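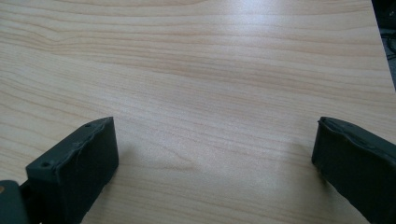
11月 作業場ノート 午後4時すぎ

今日は机の天板のことばかり考えていた一日だったので、忘れないうちに書いておく。

朝から小物の片づけをして、昼前にようやく天板の拭き上げに入れた。明るいベージュの木目は汚れが目立たないようでいて、斜めから見ると輪ジミがよくわかる。先月の接着剤の跡がひとつ、コーヒーらしき輪がふたつ。どれも自分に心当たりがあるので、黙って拭いた。

手順はいつもと同じ。乾いた布で粉を払い、ぬるま湯に中性洗剤を5滴落とした布を固く絞って木目の方向に拭き、すぐ乾拭き。接着剤の跡だけはプラスチックのヘラで少しずつ起こした。前に急いで400番のペーパーを当てて、そこだけ艶が変わってしまったことがある。あれは本当に悲しかったので、もうやらない。ちなみにこの天板、突板なのか木目のプリントなのか、いまだに意見が分かれている。Mremaさんは突板だと言い、私はプリントではないかと思っている。端の裏側をのぞけばわかりそうなものだけれど、なんとなく二人とも先延ばしにしている。どちらにしても表面は薄いものとして扱うこと。

木目の話をもう少し。左奥のあたりに、節をよけるように線がふわっと持ち上がって、また平らに戻るところがある。波みたいで、私はここが好きだ。真ん中は線が詰まっていて色も少し濃く、手前は淡くておとなしい。前にRilbyの小さなネジを手前に落としたときはすぐ見つかったのに、真ん中に落としたときはずいぶん探した。細かい部品を広げるなら手前側がおすすめです。

照明について。天井の明かりが艶に映って、奥の中央が白っぽく飛ぶ。拭き残しの確認には便利だが、細かい目盛りを読むときは目が疲れる。Mokotthorpeの机では艶消しのマットを敷いていたと聞いたので、倉庫に残っているKrasniqiの灰色のマットを次に試してみたい。たしか幅が121センチで、少し余るかもしれない。切る前に一度敷いてみること。

Mremaさんから、拭いたあとすぐ物を置かないでほしいとのこと。12分待つ、と具体的に言われた。なぜ12分なのか聞きそびれたが、お茶を淹れて飲むのにちょうどよかったので、とりあえずそのとおりにした。

残りの作業
机の裏側の埃を取る(手をつけていない)
布の補充。きれいなのがもう少ない
Okauの道具箱を棚の下段に戻す
天板の端の裏をのぞく。Mremaさんと一緒のときに

布は洗って窓際に干してあります。乾いていたら、どなたか引き出しに入れておいてください。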